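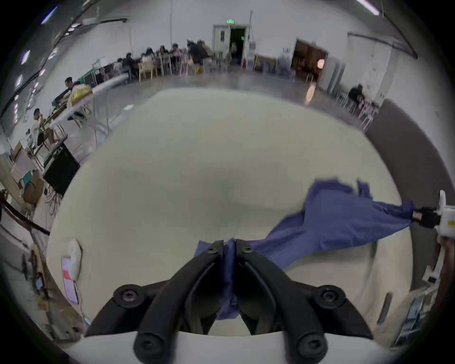
**Figure 3.** Two grippers holding a blue cloth between them over the cream-coloured table.

### 3.2 Working rules for shared halls

We'd have liked a quieter place to write rules in, but the Trolitz guideline is meant for rooms where people are sitting and getting on with their day, so a busy hall suited us well. Its first rule is a simple one — neither gripper lets go of a cloth until both operators have said so out loud. We kept to this in all 60 trials.

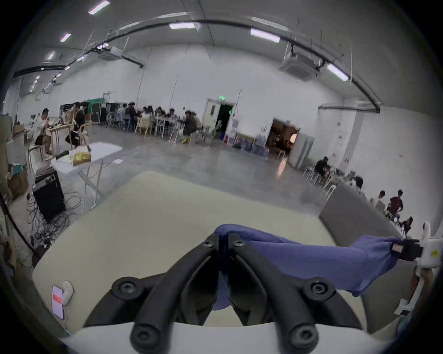

The second rule, borrowed from Falik, asks that tension be kept low enough for either side to give way, and we found it a kind and sensible habit for newer operators. It was followed in full in 39 trials, and we come back to the others in Section 4.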